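I have been putting off writing this one up, mostly because I wanted to give the Dristen gripper pack a proper go before saying anything, and partly because August is when I finally get some time to myself at the desk. For anyone new to these pages, I do all my arm work in simulation these days (my back is very grateful), and the pack is an add-on for the Enddale simulator with two gripper models, wrist cameras for each, and a controller profile that is meant to drop straight in. I paid for mine, and have been using it most evenings for 17 days.

Setting up was lovely. I'd braced myself for a long night of chasing missing files, and instead I had a kettle boiled, both grippers loaded and a first wrist view on the screen before the tea had gone cold!
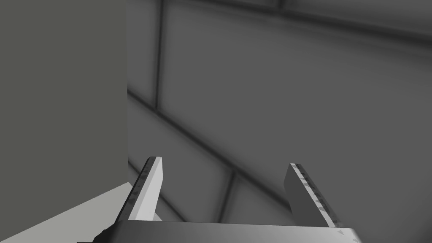 Grippers and wrist cameras

I'll start with the pale one, as it's the one I reach for first. It has two fingers, plain grey, with a patterned strip running down each inner edge, and I've grown very fond of those strips. They give you something to judge by when you're lining up on a small thing and the rest of the view is all soft greys. My old Disley model had perfectly smooth fingers and I was forever guessing where the contact would be. The camera sits close in behind, so the fingers look big and you do lose a good bit of what's going on either side of you. I got used to it, but it took me a few evenings and more than one argument with a wall.

The opening width is generous, the closing speed is sensible out of the box, and there is a soft-close setting which I'd urge you to switch on straight away. I ran 50 tries at small tabletop items with it off and another lot with it on, and although I won't pretend I kept tidy notes, I was a good deal calmer during the second lot.

The controller profile is where I have a grumble. Moving one arm is smooth as you like. Moving both together, with a different gripper on each, there's a small lag on whichever side you touched last, and over a crowded table that makes me hold my breath. I turned the speed down to 2 and found it much kinder. You want the body view up for this sort of thing, by the way, as the wrist views alone won't tell you where your other elbow has got to.
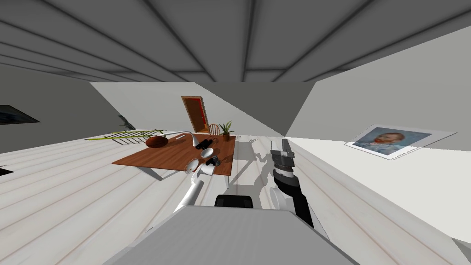

White arm down over the table, black and grey arm out to the right.

Now, the black gripper. I expected to like it less, since it's a chunkier, darker thing and its fingers don't match when you look along them from the wrist. For anything with a handle, though, it's the better of the pair. Awkward shapes with a fat grip at one end and a heavy-looking head at the other used to swing about terribly in my Aoki setup, and I'd end up chasing them round the room. With this one I can get them up between the fingers and keep them there while I think about where they're going. The lighter pad shows up nicely against all that black as well, a small kindness on a dim monitor.

The wrist picture is sharp enough that I can read lettering on things, or some of it anyway, and wood grain comes through beautifully. What I would like is a level horizon option. The view tips with the wrist, quite rightly, but after an hour of leaning walls I do find myself tilting my head at the screen like a puzzled spaniel.
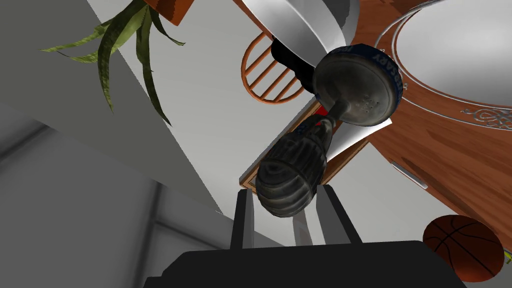

Would I buy it again?

Yes, I would, and fairly happily. If you only work with one arm and mostly pick up little things, the pale gripper on its own will do you nicely, and I do wish Dristen would sell it separately. If you use both arms, get the whole pack, turn the speed down and give yourself a week before you make up your mind about the lag. I'm told an update to the profile is on the way and I'll add a note at the bottom of the page once I've tried it.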